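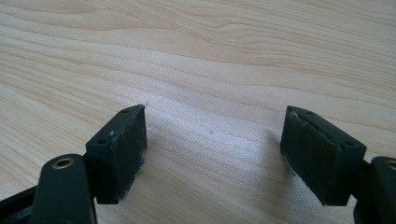 Grain of the table, sorting room.

Notebook, benthic sorting, May 2025

Uvard samples, second pass. Written by me, with remarks of Povilas Bite where marked PB.

Started with the jars from the deep station, the one at 245 m. Five jars, all labels readable, but on jar 4 the outside label and the inside label do not agree. Outside says grab B, inside says grab C. I follow the inside label, as we agreed in January, and I put a note on the lid with pencil. Dambrauskienė should check this in the deck log of Prumwood when she has access to it again. Until then no abundance from jar 4 goes to the table.

The jars were in 80 percent ethanol. The liquid in jars 1 and 2 is quite yellow, so I changed it. Jars 3 to 5 are good.

Sieving: 500 micron as before. I rinsed slowly, with the soft hose, as the last time we lost too many heads from the long worms. A worm without a head is for us almost no worm. The fraction under the sieve is kept in the small bottles, left side of the cold cupboard. Priit Rebane wants it for his nematodes, please do not throw it away.

Main question of the day: the scale worms.

In the first pass I wrote all of them as one species, and I was rather sure. Now I am not. When the large ones and the small ones lie together in one dish, there is a difference in the scales that I can't explain only with size. The large ones have a fringe of papillae on the outer margin of the scale, dense and easy to see already at low magnification. The small ones have a nearly smooth margin. My first thought was that the fringe grows later, and the small ones are simply young. This may still be right. But in jar 2 I found one medium animal with a smooth margin that is longer than two of the fringed animals from the same jar. If the fringe was only a matter of age, this one should have it.

PB looked at the same animal and says that the scales could be regenerated. A worm that loses its scales grows new ones, and new scales are thinner and may have less ornament. I had not thought of this. He is right that the scales on segments in the middle look paler than the first pairs. However, the first pair, which seems original to me, is also smooth. We did not agree, and we stopped there to have tea.

After tea I did the bristles. Took one foot from the middle of the body from each of four animals, two fringed and two smooth, always left side. Mounted in glycerol. What I see:

Fringed no. 1: lower bristles with two points at the tip, the second point small but clear.
Fringed no. 2: the same.
Smooth no. 1: lower bristles with one point only, tip slightly hooked.
Smooth no. 2: lower bristles mostly one point. Two bristles in the bundle have maybe a second point, or it is dirt. I cleaned the slide and looked again and I still can't say.

The key we use goes to the bristle tips very early (couplet 6), so this would send the two forms to different genera. That is a big step to make from four feet. Also the key was written for shallow material, and I remember at least two cases where it led us to a wrong place with deep animals. I don't trust couplet 6 without more feet.

About worn tips. A second point can break off or be worn down in animals which live in coarse sediment. Our deep station is soft mud, so I don't expect strong wear, but the grab itself is rough, and so is the sieve. To be checked on upper bristles from the same foot, and on the feet near the tail, where the bristles are younger.

Names in the database: I entered the fringed ones with the old name, as before, and the smooth ones only to family, with "form B" in the remark field. Plinum does not accept a remark longer than one line, it cuts the text silently. I wrote the long remark in the paper sheet and put "see sheet" in Plinum. Please, when you export, do not merge form B with the rest. The program suggests the merge by itself and the button is where one expects the save button. It happened to me once already today and I had to type the whole jar again.

Other animals, in short:

Jar 1. Many small bivalves, mostly the same as always. One has a stronger hinge than I would expect, I put it separately in a glass vial. Brittle star arms, no discs. I do not count arms.

Jar 2. The scale worms above. One sipunculan, contracted completely, looks like a small bean. It will not get a name from me in this condition. Amphipods, some with the antennae still on, very nice, to Dambrauskienė.

Jar 3. Tubes. Most are without an animal. I opened the thick ones lengthwise with the fine scissors. In one of them was a worm which does not belong to the tube, I think it moved in later, it is too thin and the tube has walls of a different kind than this family makes. I keep tube and worm together in one vial so that the next person can disagree with me.

Jar 4. Sorted, but see the label problem. Kept on a separate tray with red tape.

Jar 5. Not finished. Approximately the upper half is done, the rest is back in ethanol. A lot of plant pieces in this one, at this depth it is strange to me. PB says it comes down from the river in spring and he has seen it before in the basin, even leaves with the veins still on. I have no opinion.

A mistake of mine, so that it is written down: the first time I measured the worms with the wrong eyepiece setting. All body widths on sheet 3, upper part, are wrong. I crossed them out with one line and measured again, the correct values are in the lower part of the same sheet. The lengths were taken with the ruler under the dish, they are not affected. Width is at segment 10 with feet but without bristles. In January we measured with bristles, so these two sets can't be put together in one plot before somebody measures one of them again. I would prefer to do the January ones again, there are fewer.

Staining. I tried methyl green on one smooth and one fringed animal, short bath, then rinse. For scale worms this is not usual and I did not expect much. The fringed animal took the color on the underside between the feet, in patches. The smooth one took it all over and pale. It can be that I left the second one too long. Should be repeated with the clock on the table and both animals in the same dish.

Discussion with Priit by phone, late in the afternoon. He asked whether we have any tissue that is good for DNA. From the jars I think yes, they went directly to ethanol on board, without formalin, but I know it only from the label and not from anyone who was on deck. He suggests two feet from each form, right side, into the small tubes, before we handle the animals any more. He would also like that I stop holding the animals with my fingers. I told him that I use forceps. This is true for the small ones.

He reminded me also that a second form in this basin was suspected before, by the person who sorted here before us, and that there should be drawings. I looked in the lower drawer and in the grey folders. I found drawings of heads, good ones, of some other family. No scales. If anybody has taken the folder home, please bring it.

What I would like to do next, in this order:

Feet from more animals, at least the medium ones in jar 2, upper and lower bristles drawn on the same sheet.
Scales from the first pair and from a middle pair of the same animal, side by side on one slide, to see if the regeneration idea of PB holds.
Tissue for Priit, right side only, left side stays for morphology.
Finish jar 5.
Ask for the deck log again.

For now I write "form B" and nothing more. In the first pass I wrote a name with no question mark, and it was copied to the station list and from there to the poster. It is possible that the name is good for all of them after all. The list should get a question mark in any case, I will ask Dambrauskienė to add it.

Slides are in tray 2, not yet sealed. Please do not tilt it.

PB, added with his pen: looked again at smooth no. 2 with the oil lens. I see the second point on one bristle. On the other it is dirt.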